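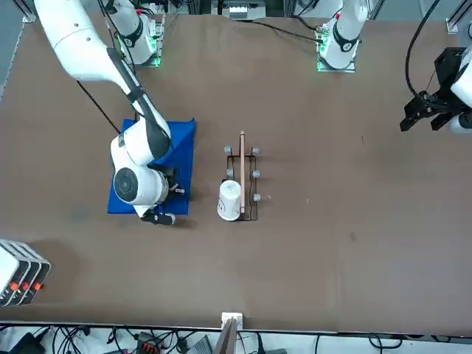 **Hotarard's two-arm bench kit: wait for the next one**

Hotarard has been pushing its tabletop kit hard since March, and several readers have asked whether it's worth the 900 a month the company wants for a lease. My short answer is no, at least on the present terms.

The pitch is household work: cups, racks, cloths, small loose things on a table. You get 2 white arms with black two-finger grippers, mounting plates that glow green at the edge, and a promise that the kit "learns your task in 50 demonstrations." Fifty of what, though? The brochure doesn't say how long a demonstration runs or who is supposed to sit there and give them. Clondummont, the reseller, told us a week was plenty. Their own setup guide allows 7 working days before the first demonstration is even recorded.

I have other complaints. A paper cup and a wire rack are fine for a start, but a buyer wants to see a full sink. You'll need a big table, and somewhere to put a lot of black cable. The Nair software license is billed separately and renews by itself, so read page two of the contract.

The Grekthorpe branch has a unit on loan until the end of the month. Members can book a morning with it through the office. Bring your own cups.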